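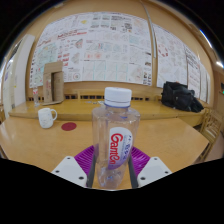
Bottle held low on the body, mug and coaster to the left

Do we really need a written rule for what counts as a good pick-and-place demo?
Asked by Luana Assunção

Our lead wants a two-page standard before anyone records more bottle demos with the hand grippers. I have 54 takes already and they look fine to me. Is a rulebook worth it, or is it paperwork? A second grip for comparison:

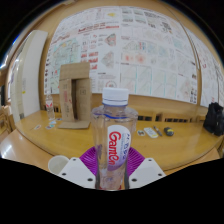
Answer 1 – Aldo Dal Bello

Two pages is too many. I've seen a 28-page one at Vallcombe and people skipped it. Write down where a take starts, where it ends and what gets thrown out. "Looks fine to me" is what everyone says until a second person sorts the same takes.

My start and end rule is fingers open with a gap on both sides of the object, like this one with the bottle on the coaster: 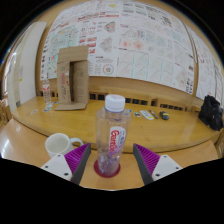

Answer 2 – Loretta Haverford

Agree with Aldo mostly. I doubt any rule fixes sloppy recording, but have two people grade the same 28 takes and see how often they differ. We matched on around 80 percent – worse than I'd have guessed. Also keep the rejects.

Answer 3 – Dirceu Dantas

just do more takes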